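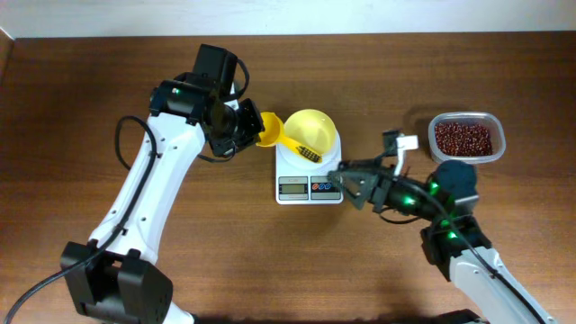
Weighing With a Bowl and Scoop: Your Questions

October, by the Stestadov Kitchen Notes desk

Since we switched our Saturday baking table from cups to grams, the mail has been wonderful. So many of you are giving it a go! These are the things you ask most.

Do I really need a scale?
You can bake without one, of course, but I'd love for you to try. A cup of flour can be fluffy or packed tight, and your dough will feel the difference. 200 grams is 200 grams in anybody's kitchen.

What kind should I buy?
A plain, flat digital one with a display on the front edge is great. Look for a button marked tare or zero, and check that you can still read the numbers with your biggest bowl on top. My old Dulta had the display tucked so far under that I had to crouch – not fun with floury hands.

How do I use the zero button?
Switch on the scale, set the empty bowl on it, wait for the number to settle, then press. Now it reads 0 and you can start scooping. Press again before each new ingredient and the whole recipe goes into one bowl (so much less washing up!).

Why a scoop? Can't I pour from the bag?
You can, and then a big clump lets go and you have 100 grams too many. A scoop lets you go fast at first and slow down near the end, tapping in the last bit. Wipe it between flour and sugar if you're fussy. I'm not, unless cocoa is involved.

Can the scoop rest in the bowl while I weigh?
Only if it was in there when you pressed zero. A handle leaning on the rim counts toward the weight, so either lift the scoop out or leave it in from start to finish.

Is plastic okay for the bowl?
Yes, I love it for this. It's light, so you use up less of the scale's limit. Glass and stoneware work too, but a heavy mixing bowl can weigh about 800 grams before you've added a thing. Check the limit in the booklet.

My numbers keep drifting. Is it broken?
Probably not! Make sure all the feet are on a hard, level surface – a bare wooden table is perfect, a folded towel is not. Keep the bowl away from the wall and from anything else it might touch. Then try a new battery.

Will it weigh a pinch of salt?
Most kitchen scales are poor at tiny amounts. Use measuring spoons for salt and yeast.

Which recipe should I start with?
The Sello rolls, every time. Five ingredients, one bowl, and the dough is very forgiving. After that, go for the Fröhlich seed loaf, card 2381 in our recipe box, and tell us how it turned out!

Contact: Stestadov Kitchen Notes, reader mail | © Stestadov | Back to top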